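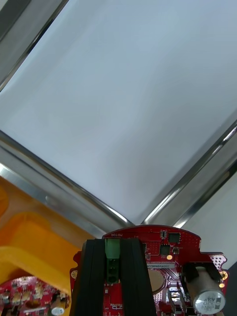
Kazue Furukawa has specified finishes for hospital kitchens and wash-down rooms at Henura for 27 years, and her main complaint is glare. "People ask for white and they ask for bright metal, and then they ask why the staff squint," she says. Polished rails set against a large white surface, even under soft light, still carry hard bright streaks along their length. She would brush the metal and leave the white alone. Strong colour, such as an orange-yellow plastic, she keeps for parts that a hand has to find.

Her reference is a lighting guide from 1978, much annotated. "The sums have not changed. The lamps have." She works to 400 lux over general areas and checks it at night, with the blinds down.

Her current job, at Condura, has 32 rooms – all with the same ceiling fitting, which she did not choose. The readings are due in March.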